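Speaker notes: the Jidura dropped-grasp fault
Slot: 20 minutes including questions. Leave time for the last part.

Opening
Say who I am and what the project was. Jidura is our pick-and-place setup: one arm, small cubes, a table, a bin beside it. We train in simulation and then move to the real arm at the Grastholm lab. Today is only about one fault, how long it took us to find it, and the safety problem it was hiding.

What happened
In November the arm at Grastholm started closing its fingers above the cube and carrying on as if it had hold of it. No alarm. The log said "grasp OK" every time. We ran 953 picks that month and 147 of them were empty. The software had recorded all of them as good.

Pause here. People usually ask about the 147 straight away. Say it comes up again later.

Where we looked first
Gripper wear. We changed the finger pads. No difference.
Camera calibration. Redone twice. No difference.
Network delay between the controller and Bumik, our planning software. We lost over a week on this one and it was fine.

What it was
The height estimate. In strong side light the edge of a shadow was being read as the edge of a cube, so the arm stopped too high. The grasp check only looked at whether the fingers had been told to close. It never read how far they had closed. Two faults, and the second covered up the first.

The safety part
Go slowly. With an empty grasp the arm moved off at full carrying speed, and the stop on contact was switched off during a carry. We had done that ourselves to get rid of false stops. Anyone reaching in to pick up a cube left behind would have been working next to an arm that would not stop for them. We had no injury. We did have one near miss, and it went in the book as "operator error". That entry was wrong and has been corrected.

Reproducing it
We rebuilt the table in the simulator with hard light coming in across it and ran 300 picks per lighting setup. 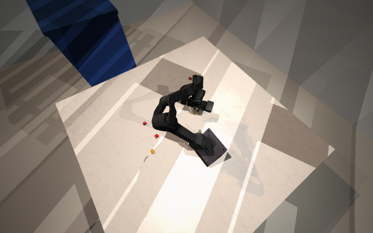

Slide 9. Simulated table, hard light, gripper over the amber cube.

Point out the bright bands and the shadows on the tabletop. Under even light the fault hardly showed, and that was the only light we had ever trained with.

What we changed
Finger position is now read after every close. Contact stop stays on at all times, and we put up with the false stops. Lighting is varied in training. The Lü test cell gets the same changes before it is switched back on.

Still open
Shiny cubes. We have no good answer yet. If asked, say so and move on.

Questions.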